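Accueil > Rencontres > Autour de la table

Rechercher dans les articles Saisissez un mot-clé OK

Les écrevisses de fin de journée

Nga Doãn travaille chez Sellis depuis 13 ans. Elle s'occupe des commandes et des retours, et c'est elle qui apporte les écrevisses. L'habitude remonte à un été où son frère en avait acheté trop. « Il m'a téléphoné le matin, il en avait une caisse entière. Je les ai fait cuire chez moi et je suis revenue au bureau avec. On a mangé debout, avec les doigts, il n'y avait même pas de serviettes. »

Depuis, elle recommence en juillet et parfois en septembre. La cuisson se fait toujours chez elle, dans une grande marmite, avec de l'ail, de la citronnelle, du piment et un peu de sucre. Elle compte quelque 15 minutes entre le moment où l'eau bout et celui où elle éteint le feu, puis laisse reposer le tout dans le bouillon. « Les gens les sortent trop vite. Le goût vient pendant qu'elles refroidissent. »

Le transport demande plus d'attention que la recette. Elle a essayé un faitout, trop lourd dans le bus, puis des boîtes qui fuyaient. Elle met maintenant les écrevisses égouttées dans un récipient fermé et laisse le bouillon à la maison. Sur place, on pousse ce qui traîne et on pose tout au milieu. 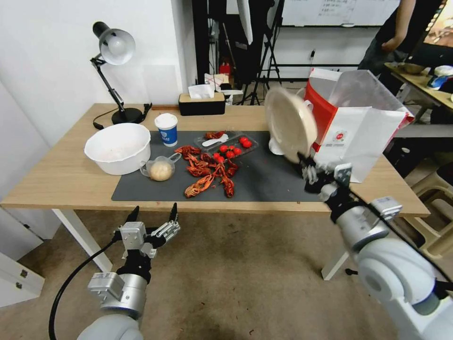
Les écrevisses cuites, avec des tomates cerises et une boîte de mouchoirs à portée de main.

Mererid Howells, sa collègue du service voisin, n'en avait jamais mangé avant d'arriver chez Sellis. « La première fois, j'ai regardé comment faisait Nga. On tourne la tête, on tire, on pince la queue des deux côtés. J'ai mis longtemps à en ouvrir une. » Elle se charge désormais des tomates cerises, qu'elle préfère à la salade parce qu'il n'y a rien à couper ni à assaisonner. Elle trouve aussi que les mouchoirs en papier ne suffisent pas et réclame un citron pour les mains.

Les deux femmes ne sont pas d'accord sur le pain. Nga Doãn n'en veut pas : il remplit l'estomac et on laisse les pinces. Mererid Howells en achète quand même, des petits pains ronds de chez Grodau, de l'autre côté de la place. « Elle dit que c'est inutile, mais elle en prend un à chaque fois », remarque-t-elle. L'intéressée ne dément pas.

Reste le rangement. Les carapaces partent le soir même, dans 2 sacs noués l'un dans l'autre – une règle adoptée après un week-end de chaleur dont tout l'étage se souvient. La table est lavée à l'eau chaude et au savon noir, et les fenêtres restent ouvertes jusqu'à la fermeture.

Nga Doãn n'a pas écrit sa recette. Plusieurs collègues la lui ont demandée, elle leur répond de venir la voir faire. « Je ne pèse rien. Si le bouillon me pique un peu le nez, c'est bon. » Pour septembre, elle pense changer de piment et attend que son frère lui donne un prix.

Recevez nos prochaines rencontres par courriel. Votre adresse S'inscrire
Ce site utilise des cookies pour mesurer son audience. Accepter Refuser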